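Mastbridge – Galeria: demonstrações por teleoperação na célula 2

Atualizado em 7 de fevereiro de 2024
Texto e legendas: Berhanu Mersha

Esta página reúne o material da célula 2 do projeto Mastbridge, dedicada ao registo de demonstrações bimanuais por controlo remoto. A tarefa em curso é a arrumação de sacos enrolados numa estante de três níveis. O operador conduz dois braços seguidores a partir de dois braços líderes com a mesma cinemática; as posições articulares dos quatro braços são gravadas em conjunto com o vídeo. Nenhuma trajetória é programada. O que a política aprende é o que o operador fez, incluindo as hesitações, e por isso a qualidade da demonstração pesa mais do que o número de episódios.

As legendas destinam-se a quem vai operar a célula ou anotar os dados. Os parâmetros completos estão na ficha técnica interna.

1. Tarefa «estante, três cores»

A estante tem estrutura metálica preta e prateleiras de madeira clara. Cada nível recebe uma só cor: verde-lima em cima, amarelo ao meio, rosa em baixo. Os rolos ficam lado a lado, com o eixo apontado para a frente, de modo que a pinça encontre sempre a mesma secção. A regra de cor por nível é fixa em todos os episódios desta série; a posição da estante no tapete pode variar, dentro dos limites marcados na folha de montagem.

Um episódio é válido quando o último rolo fica pousado na prateleira, sem contacto com a pinça, e ambos os braços regressam à postura de repouso. O tempo máximo é de 115 segundos. Passado esse limite, a gravação é interrompida e o episódio segue para a pasta de rejeitados com o código correspondente.

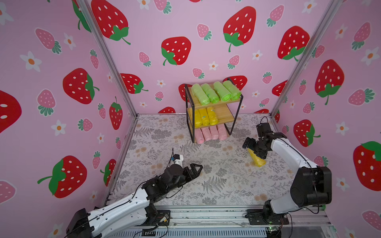 Braço direito com um rolo amarelo na pinça, parcialmente desenrolado e com a ponta inferior junto ao chão; na prateleira do meio há três amarelos e espaço livre à direita. O braço esquerdo tem a pinça aberta e vazia.

2. Preensão de material deformável

O rolo não se comporta como um cilindro rígido. Uma pinça de dois dedos que o agarre pela ponta abre as camadas exteriores, e o peso da parte solta desloca o centro de massa para baixo. Nas primeiras sessões, em setembro, esta foi a causa mais frequente de rejeição. A instrução atual é agarrar a meio do comprimento, fechar devagar e levantar na vertical antes de qualquer translação.

Quando o rolo se abre, o operador não deve largar e recomeçar fora de registo. Mantém-se a gravação e tenta-se a correção: pousar, segurar a extremidade com o outro braço, voltar a fechar. Estes episódios recebem a etiqueta «recuperação» e são treinados à parte, com peso próprio. A série contém 41 episódios desse tipo.

3. Coordenação dos dois braços

A tarefa pode ser executada quase toda com um braço. O segundo serve para estabilizar a estante, para alinhar rolos vizinhos e para a recuperação descrita no ponto 2. Pede-se ao operador que mantenha o braço inativo aberto e acima do tapete, sem o encostar à estrutura. Um braço parado em contacto com a estante gera leituras de corrente constantes nos servos, e a política tende a reproduzir esse contacto sem utilidade.

A troca de mão a meio do transporte é permitida, embora raramente compense. Se for feita, os dois dedos recetores devem estar fechados sobre o rolo antes de abrir a pinça de origem – o intervalo mínimo é de 300 milissegundos, verificado automaticamente no registo.

4. Fundo e iluminação

As paredes da célula são forradas com painéis de padrão trocável e o chão com um tapete também trocável. A combinação atual tem morangos e flores brancas sobre rosa nas três paredes, e folhas de feto em cinzento no tapete. É uma das combinações mais exigentes para a segmentação por cor, sobretudo no nível inferior, onde os rolos têm um tom próximo do da parede. O modelo treinado apenas com fundo liso falhava aqui a localização do rolo em grande parte dos ensaios.

Os painéis encaixam nos perfis de alumínio dos cantos. Depois de cada troca é obrigatório repetir a calibração extrínseca das câmaras, mesmo que os suportes não tenham sido tocados. A pressão sobre os perfis é suficiente para introduzir um desvio mensurável.

5. Câmaras e sincronismo

O registo combina uma vista fixa da área de trabalho com vistas de punho. A vista fixa é usada para avaliar o estado final; as de punho servem sobretudo a aproximação e o fecho. Os cabos das câmaras de punho precisam de folga para a rotação completa da última articulação. Um cabo esticado não interrompe a gravação, mas limita o gesto do operador, e essa limitação passa para os dados sem qualquer aviso.

O desfasamento entre fluxos é corrigido pelo módulo Moges no momento da exportação. Episódios com perda de imagens consecutivas em qualquer das vistas são excluídos por inteiro.

6. Braços líderes e conforto do operador

Os líderes são fornecidos pela Zondell e têm compensação de gravidade ajustável. Recomenda-se um valor baixo nesta tarefa: com compensação excessiva o braço deriva para cima quando o operador alivia a mão, e o seguidor levanta o rolo antes do fecho completo. As sessões são divididas em blocos, com pausa obrigatória entre eles. A fadiga reconhece-se nos dados antes de ser sentida, pelo aumento das pequenas correções na fase de pouso.

7. Estado da série

O objetivo é de 500 episódios válidos por combinação de fundo. Terminada a série atual, a estante passa para a variante com níveis trocados, e a anotação será feita na ferramenta Vavemia, com o mesmo esquema de etiquetas. As folhas de montagem da nova variante já estão disponíveis na pasta da célula 2. Pedidos de acesso aos dados brutos devem indicar a série, a combinação de fundo e as vistas pretendidas.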